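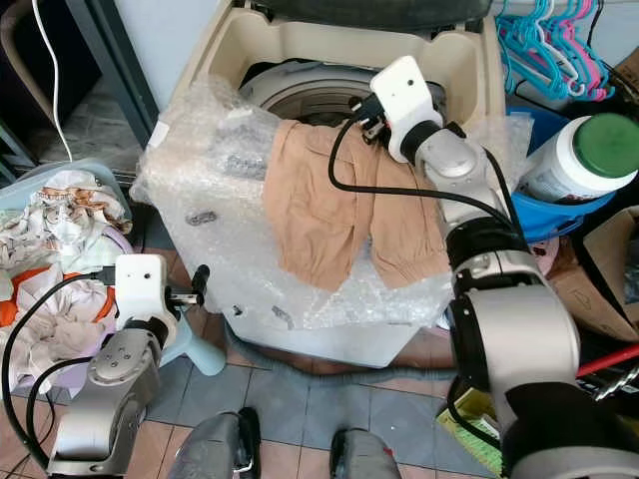 Top-loader in bubble wrap, tan clothes over the front.

Rodica Cozma
Put the Trullon rock sliders on the truck in May and have 1387 miles on them now. A few people asked how they're holding up, so I'm putting it all in one thread.

Rodica Cozma
These are the bolt-on kind. No welding and no drilling on my frame. Each side hangs on brackets that pick up the factory holes, and the hardware comes bagged by side. My bags were labeled backwards, driver for passenger. Check the bracket angle before you tighten anything.

Rodica Cozma
You want 2 people. I did the first side alone with a floor jack and a block of wood and it took most of a morning. The second side, with my brother holding the back end, was done before lunch.

Rodica Cozma
Chase the threads in the frame first. Mine were full of undercoating and the front bolt started crooked. I backed it out, ran a tap through, cleaned it with brake cleaner, and it went in by hand after that.

Rodica Cozma
Leave everything loose until all the brackets are started. Then snug them from the middle out. I torqued mine to 80 ft-lb, went around again after the first week, and two of them moved a little. Nothing since.

Rodica Cozma
Finish: textured black powder coat. It has come off along the bottom edge where I dragged over rock at Drondau, down to bare steel. I wire brushed it and hit it with rattle can satin black. You can tell if you get down and look.

Rodica Cozma
The step part is fine in dry weather. In the wet it's slick. I stuck grip tape on the driver side and it's still there. The passenger side has none and my mother complains about it.

Rodica Cozma
They do hang lower than the stock steps – less than I expected, but I notice it on the ledges on the Drostau trail. I would still pick a scraped slider over a crushed rocker panel. I've had one of those and the body shop quote was ugly.

Rodica Cozma
Noise: there was a rattle over washboard for the first couple of trips. I blamed the sliders and took one half off before I found a loose heat shield. So that was a wasted evening.

Rodica Cozma
Someone asked about jacking from them. I do it with a Hi-Lift and the tube hasn't bent or rotated. Stay close to a bracket and chock the wheels.

Rodica Cozma
Bought them from Antoniuk, the shop by the rail yard. They ordered them in and I picked them up so I didn't have to pay freight. The box is long and heavy – bring a truck with the tailgate down and a couple of straps.

Rodica Cozma
Next up is a skid plate for the transfer case. I haven't picked one yet. If you run one that lets you change the oil without dropping it, tell me which.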